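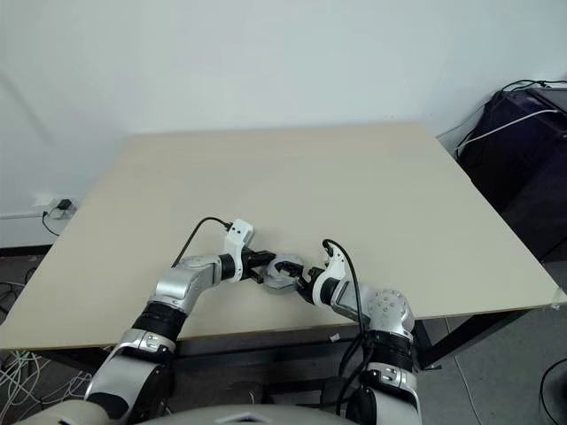
How to Budget for a Two-Arm Robot Bench Without Blowing the Money on Arms

By Hauwa Ajayi

I've planned three of these benches now, and the first time I got the order completely backward. I priced the robot, got excited, and then went looking for whatever was left to pay for everything else. There wasn't much! So these days I start at the floor and work my way up.

Step 1: Write down the job

One sentence is plenty. Mine for the Onyeka shop was "pick up a ring-shaped part with one gripper and pass it to the other." If you can't get it into a sentence, hold off on asking for quotes, because every sales rep will happily fill in the blanks for you (guess how I know).

Step 2: Price the table

You want a big plain top on a metal frame, with enough room in front for both arms to meet over the middle. I paid $495 for ours and I'd pay it again. A light top with no pattern is easy on the cameras too. Measure your doorway before you order – ours came in with its legs off.

Step 3: Count your outlets and cables

My first budget had a zero on this line. Look at your wall and see where the power is, then think about where the cords will run once the arms are moving. Some of ours still end up on the floor, and I keep meaning to fix that. Put in money for:

Power strips and a couple of long extension cords
Spare gripper cables, one per arm at the very least
Cable sleeves, floor covers and a big bag of ties

For us that came to $227, and the spare cables were most of it.

Step 4: Get the gripper quote on its own line

Ask for the arms and the grippers separately, even if you're buying them together. Vy Quách, who does our purchasing, asked Plellico to split theirs out and we found a set of fingers we didn't need. Also ask what replacement fingers cost and how long they take to ship. Gekedari told us 11 days, Asent wouldn't say, and that pretty much settled it for me.

Step 5: Set aside a repair fund

I keep $2,000 back for the first year and don't let anyone talk me into spending it on extras. Carmela Marras thinks that's low for two arms, and she may be right – she's been at this longer than I have. If your parts are heavy or have sharp edges, go higher.

Step 6: Budget for the slow weeks

Somebody has to set the thing up and try the handoff over and over with your real parts. That's paid time, so put it on the sheet under that person's name. I book two weeks for it and try to place the order well before December, when half our suppliers close and the other half stop answering email.

Once all six lines are filled in, send the sheet to whoever signs off and ask them to mark it up before you call anyone for a final price.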